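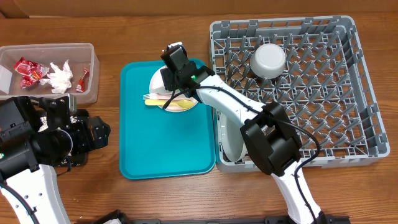 Vol. 12, p. 361

4. Building the table-clearing cell

4.1 Workshop and frame

The cell was put together in the Cemham shared workshop between March and August, mostly in evening sessions. The workshop has one bench with a vise, a drill press and two 3D printers that members book by the hour. We had no machine tools beyond that, and parts that would normally be milled were either printed or bought.

Two arms are mounted side by side at one edge of a wooden table and reach forward over the top. The table was already in the workshop. Our first base was screwed directly to its edge, and it flexed when both arms moved at once. The second base spreads the load over a longer piece and has given no trouble. Total spending had to stay under 2000 dollars excluding the arms, which were lent to us by Tometley.

4.2 Grippers

Both grippers are our own design and are built the same way. Each has one motor, a motor housing and two fingers, all in black plastic. The fingers went through several versions. Early ones were thin and slipped off flatware. The current ones are blunt and fairly wide, with a rough printed surface left unsanded for grip. They hold a plate best by the rim. A spoon or fork lying flat is still hard to pick up, and on a plate with a wide rim the fingers tend to catch the rim first.

Wiring took longer than expected. The cable to each gripper has to follow the arm through its full range, and the first set was cut too short. We now leave a slack loop at the middle housing and tie the rest down. A small green LED on each gripper tells the operator that the motor controller has power. It was added after an afternoon lost to a loose connector.

4.3 Cameras

One camera looks down on the work area from above the arms, and each wrist carries a smaller one. The wrist cameras use a metal bracket from Arex with slotted holes, so the angle can be changed without printing a new part. With the bracket set too steep, the fingers hid most of the table. We settled on an angle that keeps both fingers low in the image (Figure 3) and still shows a tray and what is next to it.

4.4 Objects and layout

All objects are ordinary household items: plates, bowls, plastic flatware, paper napkins, candy and snack wrappers. In the main task, dishes go from a teal serving tray to a gray rack, and trash goes in a clear plastic bin. In a second layout, a black tray with uncooked rice is added as a stand-in for spilled food. Rice was chosen for its small grain size and because it can be swept up and used again.

Objects were set out by hand before each trial. Sigrun Söderlund arranged the first 50 trials and Binta Haruna the rest, working from the same written sheet. The sheet gives the area for each object but leaves its exact angle open – we did not want the arms to meet the same tray twice.
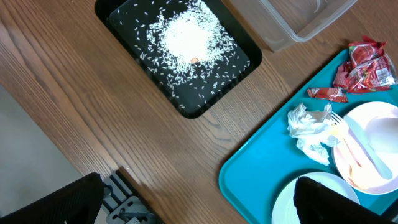 Figure 3. Second layout from a wrist camera, with both gripper fingers in view, the rice tray at center and the serving tray at right.

4.5 Known faults

The printed finger mounts wear at the pivot and need to be replaced from time to time. Clear plastic remains a problem for our detector, which often returns the wood grain behind the container wall instead of the container itself. We tried putting tape on the rim and dropped the idea, as it made the task easier than it would be in a kitchen. Drawings for the grippers were filed in the workshop's Idahosa folder on August 24, 2020, and have not changed since.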